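Gromier Workcell Marking and Clearance Kit for Two-Arm Household Robots

Item no. 709
Updated 11/04/2021

The Gromier kit contains the floor tape, cable tabs, checklists and signs needed to set up a supervised work area for a mobile robot with two arms. It is meant for labs, training rooms and test apartments where the robot handles laundry, dishes, toys and other light goods. The kit doesn't replace the risk assessment for your site. Fill that in first, then use the kit to mark what the assessment calls for.

What's in the kit

Yellow floor tape, 2 rolls
White write-on cable tabs, 196 per pack
Clearance gauge, 900 mm, folding
Laminated start-of-shift checklist
Laminated stop and restart card
Door sign, "Robot operating, wait for operator"
Logbook, 178 pages, numbered

Marking the area

Open the clearance gauge to its full 900 mm and lay it on the floor at the point where the arms reach farthest. Tape the boundary outside that point on all open sides. Where a wall or a piece of furniture closes off one side, run the tape up to it and stop. Do not tape over rugs.

Soft furniture may stay inside the boundary if the task needs it. Write it down in the logbook with its position, and check the position again at every shift change. Chairs on casters stay outside.

Cables

Every cable that leaves a wrist gets a tab. Write the arm (L or R) and the date of the last inspection on it. Place the tab where it can be read without reaching between the arms. Move each arm slowly through its full travel before the first task and watch that no cable is pulled tight, pinched or caught under a base. A cable with a cut or flattened jacket is taken out of service the same day.

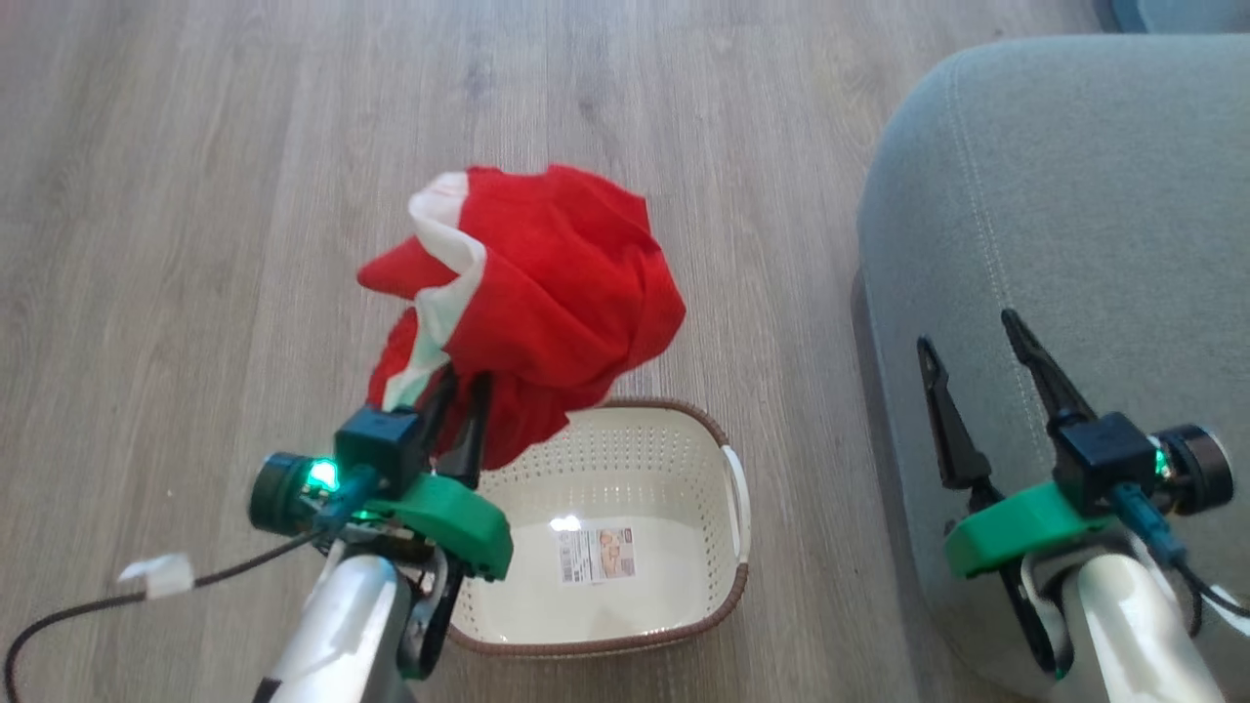
Handling soft goods

Clothing and towels need a few rules of their own. Check pockets and remove pins, belts and anything with a drawstring longer than your site allows. Keep containers low and open, with nothing stored in them that isn't part of the task. If cloth gets caught in a gripper, press stop, wait for both arms to hold still, and open the gripper from the operator station. Do not pull on the cloth by hand while the arms are powered.

An arm that has no job in the current step still counts as live. The operator watches both.

Staffing

One operator per robot. The operator has the stop button within reach and does no other work during a run. Visitors wait behind the tape. Anyone who has to step inside says so out loud and gets a clear answer before crossing.

Restart

After any stop, the person who pressed the button is the one who clears it. Note the time, the reason and your initials in the logbook. After a shift change, the new operator goes through the whole checklist again.

Refills and related items

Cable tabs, pack of 196
Logbook, 178 pages
Saltier stop button holder, belt or table mount
Rankin floor tape remover

Checklist text by Selma Radonjić and Po-yen Tu. Questions about site use go to Evelien Peeters at the Cullton office. Spare parts and returns: Edin Nikolaidis, same address.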